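Silel Sets Aside Budget for Lacing Automation Trial

PRILVILLE, 23 November 2021 — Shoe refurbisher Silel will spend part of next year's equipment budget on a trial of robotic lacing, the company said. Managers plan to rent a two-arm workstation before deciding whether to buy one. The task they want it to learn is still done entirely by hand.

Lacing the shoe and pulling the laces snug over the tongue
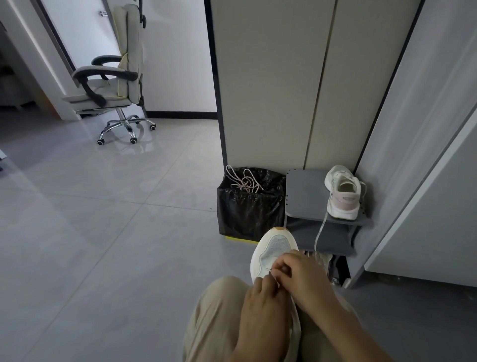
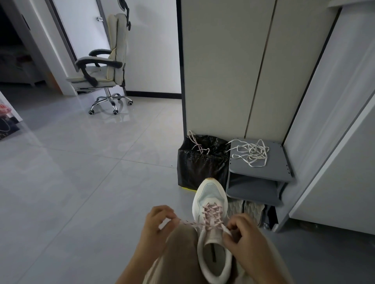
What the plan covers

Silel takes in used and returned sneakers, replaces laces and insoles, and sells the pairs on through shops and its own website. It handled 3931 pairs in the past year. Cleaning was moved to machines two years ago, and sorting is partly done with a scanner. Lacing is the step that has held up growth, according to Aarti Bhardwaj, the company's head of operations.

"We can add washers whenever we need them," Bhardwaj said. "For laces we can only add people, and we can't find enough of them in the fall."

The first phase, due to start in January, is a rental of one workstation from the equipment supplier Gremix. The station has two arms, a pair of soft-tipped grippers and a camera mounted above the work surface. Silel will pay $2711 a month for the hardware, with service visits included. Setup and operator training are billed separately and come to some $3900 for the site.

Bhardwaj said renting costs more per month than a five-year lease would, but Silel did not want to sign for five years on a task no supplier has offered to guarantee. The rental can be ended with 30 days' notice.

Hard to price

Laces are a difficult item for automation. They bend and tangle, and they come in different widths and finishes. Eyelets differ from one brand to the next, and a knit upper gives way under the fingers more than a stiff one does. A machine set up for one model may need new settings for another.

For that reason the company has split the job into parts and put a separate budget line against each. Tightening laces that are already in the shoe comes first. Threading the lower eyelets is second. Threading a bare shoe from start to finish is listed as a later option, and no money has been committed to it.

Gremix has asked for sample shoes ahead of the installation. Silel is putting together 256 pairs for that purpose, in a mix of mesh, knit and leather uppers, along with both flat and round laces. The samples will come back to Silel after testing and go on sale as usual.

The company also hired the consulting firm Makowska to review the numbers. Its report put the break-even point at 326 pairs a week, assuming one operator looks after the station and also does finishing work. Silel is well below that volume today. Bhardwaj said the trial is meant to show what the real figure is on the company's own mix of shoes.

Costs still open

Several items have not been settled. The workshop needs a dedicated electrical circuit for the station, and the landlord has not yet agreed who will pay for it. Replacement gripper tips are sold in packs, and Gremix could not say how long a set would last when used on laces all day. Silel has put aside a small reserve for both.

No jobs will be cut during the trial, Bhardwaj said. Staff who lace shoes now will take turns running the station and will log each pair it fails to finish.

A decision on whether to buy, extend the rental or return the equipment is expected by early summer.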